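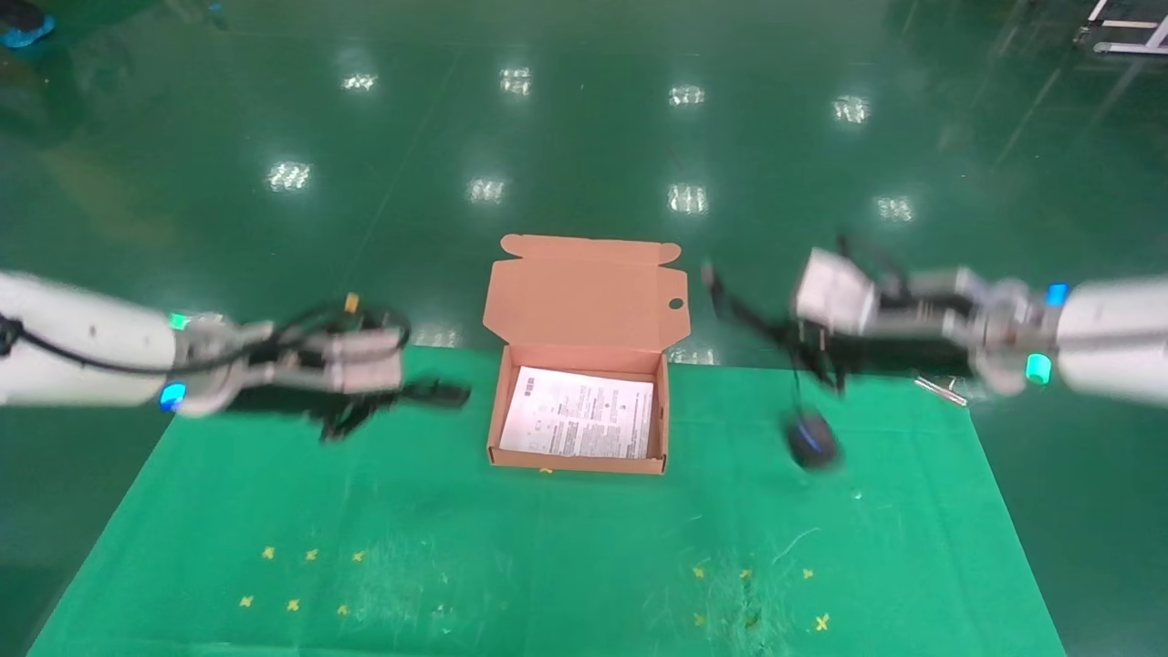 An open mailer-style box with its printed instruction sheet.

Households in Clalten will be able to hand in old chargers, cables and other small electrical items at the town library from April, under a collection scheme agreed by the district council on Wednesday.

The scheme replaces the twice-yearly collection at the Prornel Road depot, which closed to the public last autumn. Residents have had to drive to the recycling centre at Turnarov since then, a round trip of 43 kilometres for those on the eastern side of the town.

Collection points will open at the library, the leisure centre and the Nygård supermarket on Mill Street. The library and leisure centre points can be used whenever the buildings are open. The supermarket point will be open from 8am until the shop closes.

Items that can be handed in include phone chargers, adapters, computer mice, keyboards, headphones, electric toothbrushes and leads of any length. Anything larger than a toaster must still go to Turnarov, as must televisions, monitors and all kitchen appliances with a gas connection.

The council said loose batteries should not be put in with other items. They can be left in the separate tubs already provided at the library and at most food shops in the town. Batteries that are sealed inside a device may be left where they are, but anything swollen or leaking should be taken to Turnarov and given to a member of staff.

Packaging is not part of the scheme. Cardboard boxes, instruction leaflets and paper liners should be taken out and put in the blue household bin, with boxes flattened first. Plastic bags and polystyrene go in general waste for the time being — the council's contract for soft plastics ended in the winter and has not been renewed.
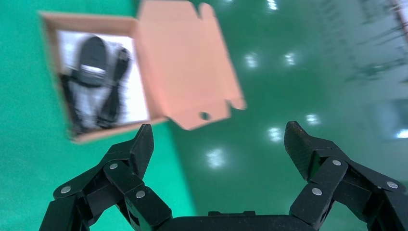 Cardboard and paper packaging goes in the blue bin.

A trial held at the library last year brought in more than 1,000 items in 15 weeks. Most were cables and chargers, and the collection bin had to be emptied more often than planned. Larger bins have been ordered for the new points, and they will be emptied 2 times a week to begin with.

Working items will be checked and passed on for reuse where possible. The rest will be sent to a processing firm, which will recover the copper and other metals. Residents are asked to wipe personal details from any device before handing it in, as nothing can be returned once it has been left.

The scheme will be paid for from the existing waste budget and there will be no charge to residents. Businesses may not use the collection points and should arrange their own disposal.

Councillors also discussed a request for a collection point in the villages north of the town. No decision was made, and the matter will come back to the council after the summer.

A leaflet giving opening times and a full list of accepted items will be delivered to homes before the scheme begins. Copies will also be kept at the library desk.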